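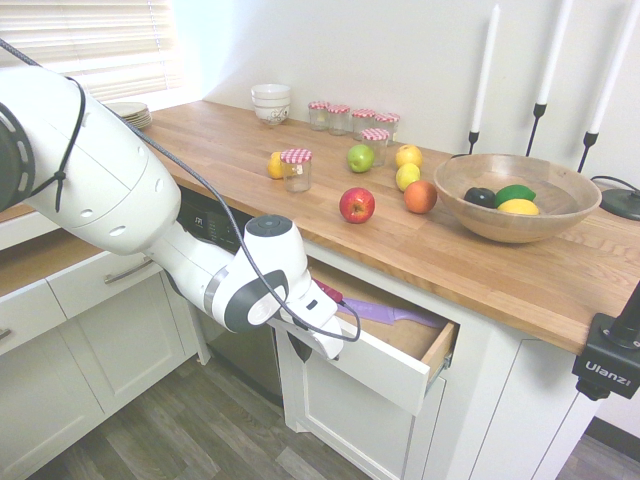
Gripper at the open drawer, purple knife inside.

Minutes, planning software, October

Present: O. Pacheco (chair), E. Caldeira (minutes)

1. Drawer task. Osvaldo reported 114 planner timeouts in 300 runs of Prado. Most come from the collision check with the drawer front.

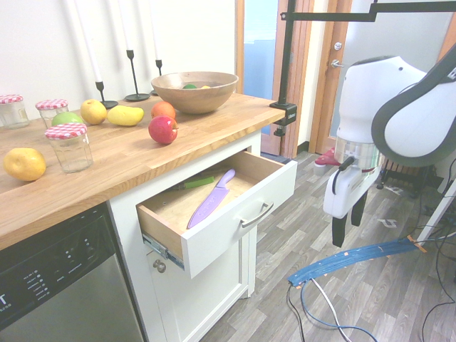
He proposes to cache the drawer model - Emerson agrees, but only after the merge.

2. Ticket 426 stays open. Colour labels to be reviewed by Emerson.

Closed 3:40 pm.

Contact: Trerden, Praltbridge | Back to top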